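How to check a story about a politician's family before you share it

Every few weeks a post does the rounds claiming that a minister's son, or a former president's daughter, has been arrested, freed or handed a football club. Some of these are true. Plenty are old, and a fair number were never true at all. I don't trust any of them on first sight, and the method below takes me 2 minutes on a good day.

Step 1. Find the first report. Copy a full sentence from the post and search for it in quotation marks. Last November I did this with a piece on Brurnelgate and got 91 pages carrying the same paragraph. That looks like strong backing until you see that they all copied one blog.

Step 2. Look for a date inside the text. The date at the top of a page may only tell you when somebody last touched it. Court hearings, elections and ages are harder to shift.

Step 3. Ask who is speaking. "Sources close to the family" could be a lawyer or a cousin with a grudge. If every claim hangs on one unnamed source, treat it as a rumour, however smart the website.

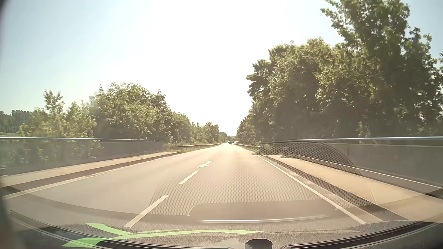
A straight road in bright sun.

Step 4. Read the court paper if there is one. Many courts put rulings online, and the part you need is usually near the end. The Valcárcel ruling runs to 295 paragraphs, and most of the articles I saw quoted only the opening, where the judge sets out what each side says. That isn't a finding.

Step 5. Try a second language. Paste the name into a local news site and use a translator. The result will be clumsy, but you only want to know whether the local press has the story.

A word on checking tools. I tried Multumov and Zodness, and both give an article a score for trust. Neither would show me how it got there – so I went back to doing it by hand.

If you get to the end and still can't tell, don't share it. Save the link and look again in 2 days.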